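Short Runs, Long Lives: The Quiet Return of the Replaceable Bearing

For most of the last thirty years the domestic washing machine has been built around a sealed outer tub. Two moulded halves are welded together with the drum inside them, and the bearings are pressed into the rear half. When the bearings wear, the tub has to be cut open or replaced whole. The bearing itself is a cheap standard part. The tub assembly often costs more than half the price of a new machine.

The alternative is older and well understood. The two halves are joined by screws or clips over a rubber gasket, and the drum can be lifted out with hand tools. Bolted tubs take longer to assemble and need a gasket groove moulded to a tighter tolerance, which is why they went out of favour.

Wolstead, which makes machines for launderettes and small hotels, has gone back to the bolted tub on its 2018 range. Dénes Boros, who led the design, puts the added cost down mainly to the gasket and the extra time on the line. The weld needed a heated plate and a press. The bolted joint needs a ring of stainless screws, driven in a fixed sequence so that the gasket is squeezed evenly.

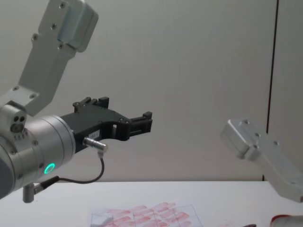

Jocelyn Marquez
Engineering correspondent

Bearings in a front-loading machine seldom fail from load. The usual cause is water. A lip seal sits between the drum shaft and the inner bearing, and it runs against a brass or steel sleeve. Detergent residue hardens on the sleeve, the lip wears a groove, and water gets past it a little at a time. Grease is washed out, the races rust, and the user hears a rumble on the spin cycle. By then the seal has usually been leaking for months.

Limescale makes this worse. So does constant washing at low temperature, which leaves more residue behind than a hot wash. Boros recommends a hot maintenance wash with an empty drum, and says hotels are better at this than households.

Roald Sundqvist repairs commercial laundry equipment and has kept a job book since he started. It records 2266 bearing jobs. In his experience the seal matters more than the make of bearing, and a new bearing fitted behind an old seal is a wasted afternoon. He replaces both bearings even when only one is noisy, and he checks the sleeve with a fingernail. If the nail catches, the sleeve is changed too.

The seals in the Wolstead machines come from Virk and have 2 lips, with a grease-filled space between them. The outer lip takes the wear and the inner one stays clean for longer. The arrangement is common in pumps. It adds 3 millimetres to the depth of the housing, and the drum shaft had to be lengthened to suit.

Spare parts remain the harder question. A tub that can be opened is of little use if the gasket is no longer sold. Ayane Takagi, who buys for a chain of launderettes, asks suppliers for a written list of parts and the dates until which they will be stocked. She has turned down machines on that point alone. Gaskets are a particular worry, as they are moulded to one shape and cannot be swapped between models in the way that bearings can.

Wolstead will publish the gasket drawing in July, so that other firms can mould it. Boros would have liked to release the tub drawings as well, but the moulds are shared with another manufacturer and the agreement does not allow it.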